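Can a write-in candidate still get on the city council ballot after the filing deadline?

Asked by Karim Khasawneh

I missed the April deadline to file for council in Stavov. The clerk's office told me I could still run as a write-in but the person on the phone wasn't sure how many signatures that takes. The county page says 50, and an older handout says 100. Which one do I go by? Also, do votes for me count if people spell my name wrong?

2 answers

Rocío Campos
Your name won't be printed on the ballot either way. A write-in files a declaration of intent, and voters fill in the line themselves. I did this in Nistari two years ago. We needed 50 signatures from registered voters in the ward, and they threw out 11 of mine for old addresses, so get extra. Ask the clerk for the current form in writing and go by the number printed on it. Handouts stay on the counter for years.
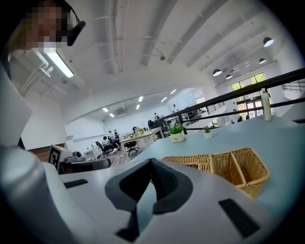 Misspelled names

Most places count the vote if the intent of the voter is clear. "Kareem" would have been fine where I ran. A last name alone was fine too, as long as no other write-in had the same one. Some counties also want the oval filled in next to the line, so tell people to do that.

Alper Uysal
Don't bother, write-ins never win. If you do it anyway the office closes at noon on Friday, at least it used to.

Comment from Karim Khasawneh
Thanks Rocío. The clerk emailed me the form and it says 50.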